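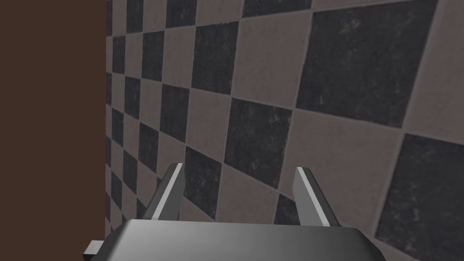
**Simulation practice: revised rules for gripper trials**

January 28, 2021

The revised rules for simulated gripper trials are now in force at the Sastthorpe and Hestden sites. They replace the notes that have been in use since August and apply to anyone submitting runs to the shared Uniyal library, including contractors.

The main change concerns the starting state. Every run must begin with the gripper open and nothing held between the fingers. Operators should let the rendered view settle before sending the first command. Runs that start part-way through a grasp will be returned to the site that sent them.

Surface patterns must be recorded by name in the run sheet. A checkered tile floor and a plain floor are to be logged as separate conditions, even where the task and the arm settings are the same. Plomden's review last year looked at 3,709 runs and found that 45 had no floor condition entered at all. Those runs have been withdrawn from the library until the sites can fill in the missing entries.

The wrist view has its own section this time. Both fingertips must stay in view at the start of the run, and the camera offset is not to be changed between runs in the same batch. If an offset has to be corrected, close the batch and open a new one. Please don't rename the old batch.

Speed limits in simulation now match those used on the physical cells. Some operators have been running the simulated arm faster to get through a batch, and the results have been hard to compare with bench work. The limit applies to the approach as well as the lift. Runs made over the limit can be kept locally for debugging, but must be labelled as such and left out of the library.

A stopped run still counts as a run. Record the reason for the stop in the comments field, in plain words, and keep the log. Section 11 lists the stop codes, two of which are new.

Sites have until the end of the current batch to switch to the new run sheet. Old sheets already filled in will be accepted and do not need to be copied over. Questions about the wording should go to the standards desk at Hestden.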